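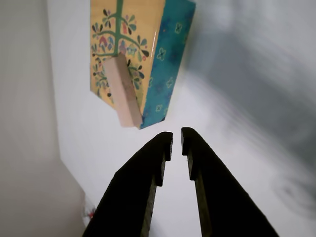
Figure 2. Decorated box with yellow and teal faces, and a small block of bare wood against the yellow one.

3.2 Why people keep a pretty box and lose what goes in it

I came into this part of the study with a bias, so let me get it out of the way: I love decorated boxes. I own far too many. When Svyatoslav Prokopenko and I started talking to people about the small containers they keep around the house (on dressers, on windowsills, next to the phone charger), I was pretty sure the answer to our main question would be "because they're nice to look at." And a lot of people did say that! But they also said a bunch of other things, and those are what I want to spend this section on.

The box in Figure 2 is a good one to start with because people react to it so fast. One face is mustard yellow with a folk-art tree on it, all curling green branches and flowers, and the teal one next to it has only little outlined blossoms scattered over it. We handed boxes in this general style to people in the Gusier interviews and asked them which side they'd turn toward the room. Almost everyone picked the busy side right away. Then we asked which side they'd want to see from their own bed or desk, and quite a few switched to the quiet one. Manuela Caputo, who did most of the Gusier visits, started calling these the "guest side" and the "my side," and the names stuck, so I use them in the rest of the paper.

The shine matters too, more than I'd guessed. The yellow face in the figure has a glossy finish, and people talked about gloss as if it were a kind of permission. A shiny box could sit out on a shelf. A plain one needed a reason to be there, like pencils. One woman in the Bruma group kept a plain wooden box inside a closet and a painted one on top of the same closet, and when I asked what was in each she had to go look. (Buttons in the plain one. The painted one had a single key in it that she couldn't match to any lock.)

So what about the bare wood? We used small unfinished blocks as stand-ins for contents, mostly so that people wouldn't get hung up on whether a ring or a sewing kit "belonged" in a given box. The block in the figure is pale, smooth and matte, and next to all that paint it's about as blank as an object can get. I liked that. People could tell us it was a lipstick, or a stack of stamps, or a grandfather's harmonica, and then show us where they'd put it. I should admit that a few of them just found the block dull and wanted to get back to the box, and I can't really blame them.

What surprised me was how often the block ended up beside the box and not in it. We'd ask someone to put it away, and they'd lean it on the side or set it in front, and they'd tell us it was put away. When Svyatoslav pushed on this a little, people explained that opening the lid felt like a bigger step than tidying. The box was already doing its job by sitting there, and things could gather near it. We call this "parking" in Section 4, where I compare it with what we saw in the Trindel households, who parked a lot less and had much emptier shelves in general.

I don't want to oversell any of this. We spent up to 50 minutes per visit, which is plenty of time to hear about a box and not nearly enough to see how somebody lives with one from January into summer. People also tidy up before company comes, and we were company. I'd trust the guest side and my side finding more than the parking one, mainly because people brought it up again later without us asking, usually while showing us some other box from a different room.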